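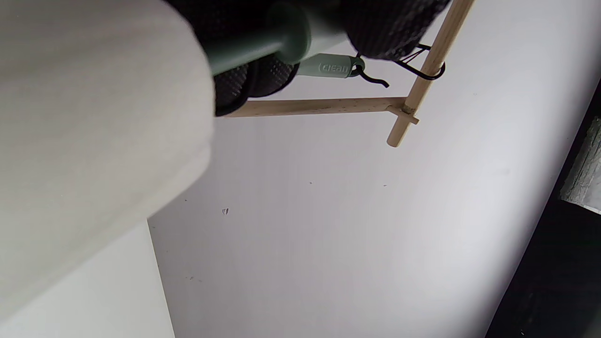
Ustine is a small shop, two benches and a back room. We make the Weko kit, a hand-held gripper for teaching robots everyday jobs around the house. You do the chore, the kit records it, your robot team gets the data.

Started by Dymphna Mac Mathúna and Ifor Prosser. Precious Lumanlan runs support, mostly by phone, mornings best.

What you get: gripper, mount, charger, 2 sets of finger pads, setup call. Weighs around 220 grams without the mount. Rentals go out Wednesday, 7 day minimum. Longer is cheaper, just ask.

We also do recording to order. Send us you're task list and we'll quote it. New pads coming in October, softer ones, for cloth and thin handles.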